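Comparing Two Grippers in a Very Small Kitchen
Student project report, Sep 21, 2022
Åsmund Myklebust and Wilson Chambi

Print this page | E-mail this page

Our question was modest: does the wide Mameck gripper place blocks better than the narrow Omau one, on the same arm, with the same controller? We planned for 700 attempts. We got 382, the rest having been lost to a controller that wanted restarting at mealtimes.

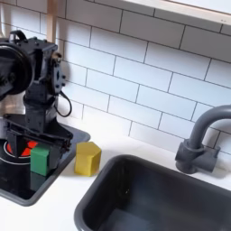
Clearance turned out to matter more than grip force, which is annoying, as we had written two pages on grip force. The Mameck jaws ride on parallel rails in a wide frame, and over the cooktop that frame hides most of the burner behind it. With the green block standing upright on a shiny black surface, the reflection gave our block detector something extra to think about. It thought about it for a long time. We moved the detection step to before the approach, and misses fell to 187 over all attempts — still not a number to put on a poster.

The sink was worse. Anything low in the basin has to be reached from above, past the faucet, and the planner we took over from the Utora course treats a gooseneck spout as a rumor. We added a keep-out box by hand. Pot handles we left for next year's group.

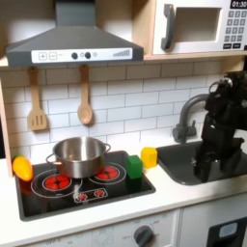
Wilson Chambi would like it recorded that the keep-out box was his idea, that it was too big, and that a smaller one would have saved us most of May. He also thinks the Omau fingers deserved a second calibration before we compared anything. We agree on the second point.

Print this page | E-mail this page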